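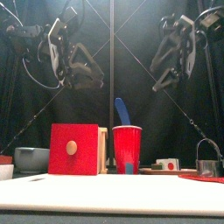
*The two-arm bench at Huvbridge, with household items laid out on the table.*

**Progress report to the Zabala fund, second period**
2026-01-04
Prepared by Nuria Cabello, operations manager, Huvbridge

The bench has now been in daily use since July. Your letter asked us to say less about the equipment this time and more about the staff, so most of what follows is on that.

**What the site does**

Huvbridge takes in returned and end-of-line household goods, checks them, sorts them and makes them up into mixed boxes for the Fallmont shops. Kitchen items, small wooden storage pieces, toys and table linen make up most of the intake. Before the grant all of it was picked up, turned over and placed by hand at standing benches, and the late shift carried the heaviest share.

**Work in this period**

The bench handled 1357 items between July and the end of the period. The target in the plan was 900 and we passed it earlier than we expected, mainly through longer running hours. Speed per item has hardly changed. A person is still quicker on almost everything we tried, and we do not expect that to be different by the end of the grant.

Results vary a good deal by type of item. Blocks and small boxes go well. Cups are fine when empty and less reliable with something standing in them, as the tall item catches on the gripper during the lift. Flat cloth is the weakest area. The arms often take two layers when one is wanted, or drag the cloth to the edge of the table and stop. Pots with wire handles were added to the list late and we have too few runs to report on them.

Drawers and knobs took up more time than planned. Opening a small drawer to check that it is empty is dull work that staff were glad to hand over, but the box tends to slide when the knob is pulled. We are trying one arm to hold and one to pull. It works on the heavier pieces.

**Changes for staff**

No posts have been lost and none are planned to go. Two people have moved from the standing benches to looking after the arms for part of each shift. Their new duties are laying out the table, starting the run, clearing stops and keeping the log. Both had a pay review in the autumn and were moved up a grade. The rest of the team rotate through on a voluntary basis, and take-up on the early shift has been better than on the late one.

Bello Oyelaran, who leads the late shift, collected comments from his team. The main points were these:

- Less bending and lifting on bench days, which people noticed within the first weeks.
- More waiting. A stop can leave someone standing by the table with little to do, and several said they would sooner be packing.
- The log is too long. It asks for the same information in different places.
- The work is quieter and more solitary. Staff at the old benches talked as they worked, and the person at the arms is set apart from them.

We have acted on the log, which has been cut to a single sheet. The waiting is harder. For now the person at the bench also prepares labels for the next batch, which fills part of the gap but has been called a second job by some of those doing it. We have not found an answer to the last point. Moving the bench nearer the packing line would help, but the power supply and the fixed posts make that a building job.

**Training**

Each person who works with the arms has a 90-minute session before their first shift and is paired with an experienced colleague for the first week. The session was written with Triterow, who installed the bench. Staff asked for more time on what to do after a stop, and less on the menus. The revised version starts next month.

**Problems and delays**

A gripper finger was replaced in the autumn after a knock against the table. The part was slow to arrive and we ran on one arm until it came, so the drawer work was put back. There were no injuries. Cables on the arms are now checked at the start of every shift.

**Spending**

Equipment is within budget. Training is over, owing to the paired first week, which we had not costed. We ask to move the unspent part of the travel line to cover it and would be grateful for a reply before the next claim.

**Next period**

We will carry on with drawers, start regular runs on pots, and leave cloth to the hand benches unless results improve. Bello will repeat the staff comments exercise with both shifts, and the full replies will be attached to the next report.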